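Up at six with the Anau story still not settled. The band's singer had her baby in the night, or the night before, depending on which account you follow, and the desk at Trano wanted a piece up before the morning traffic came in. I had the background written already. I've had it ready for two weeks, with blanks for the name, the weight and whether it was a boy or a girl.

The blanks are still blanks. The management put out one sentence saying mother and child are well and the family asks for privacy. I called their press office twice and got the recording both times. On the third try someone picked up, told me the sentence again, and hung up politely.
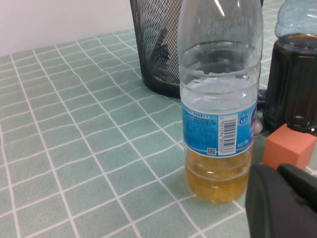
Water bottle, green cloth.

I wrote it short. Five paragraphs, one of them the statement, one of them about the tour being put off until July. My editor wanted a line saying "friends say she is over the moon." I asked which friends. We left it out and used the lyric she posted last week, and that was a better line anyway.

By ten the piece had 336 comments. I read the first page of them and stopped. Half were congratulations, and a fair share of the rest were arguing over whether the drummer is the father. He isn't. He has said so, she has said so, and the actual father stood next to her at the spring premiere with his hand on her back. People prefer the drummer.

Lunch was toast and the end of the soup. Afterward I walked to the post office with the tax forms and the return for the shoes. Line out the door. The woman ahead of me had Betison magazine rolled up in her bag with the cover showing, the one with the wedding that didn't happen. I wrote the first version of that story for them, back when it was still happening.
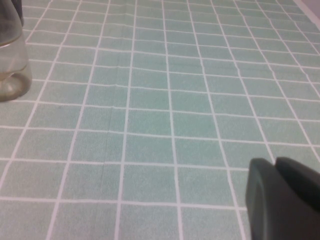 This page was last changed on June 9, 2021

The afternoon went to the Bakalis piece. That's the hotel where the cooking show couple are said to have had their fight, and the owners have now sent a letter saying it took place somewhere else. The letter doesn't say there was no fight. I went through my notes and found I had never written down who first told me it was the Bakalis. I had "source at hotel" and a phone number with a digit missing. I spent an hour on that digit.

In the end I got hold of the man from the parking garage across the street, and he remembered the car but not the date. So the correction will say that we can't confirm the location. My editor is fine with that. I am less fine with it. I used to keep a proper notebook for calls, with the time in the margin, and I should go back to doing that.

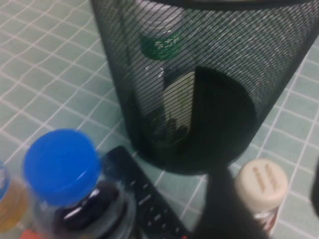

The other thing on my mind is the book offer. It came by email at four, from a small publisher, and they want 3000 words as a sample on what it's like to cover famous families. I read it twice. The money isn't much. They'd like it to be "warm, with secrets," and I don't have many secrets. Most of what I know has been printed, and the part that hasn't is mostly about who is rude to waiters.

I could write about the christening four years ago, when we all stood in the rain across from the church and the grandmother sent tea out. Or about the birthday party with the two ponies and the one angry pony handler. Those are true and nobody would sue. I started a list on the back of the phone bill and got to six items, and two of those were the same party.

Called my sister at seven. She had read the baby story and wanted to know the name. I said I didn't know it. She said I must know it. We went around like that and then talked about her kitchen. She is going with the gray tile after all. 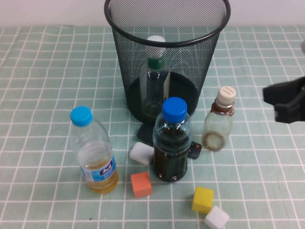

The bottles, the remote and the wire basket.

Checked the numbers before shutting the laptop. The baby story stood at 3587 shares, the best I've had this year, for a piece with no baby name in it. The management finally called back at 20 past nine. They wanted the word "secretive" taken out of the second paragraph. I changed it to "private" and asked about the name while I had them. They said there would be an announcement when the family was ready.

Tomorrow: call the garage man again, answer the publisher, buy stamps. The singer's mother has an account she thinks is closed to the public. I have decided not to look at it tonight. Bed by eleven, window open — still warm out.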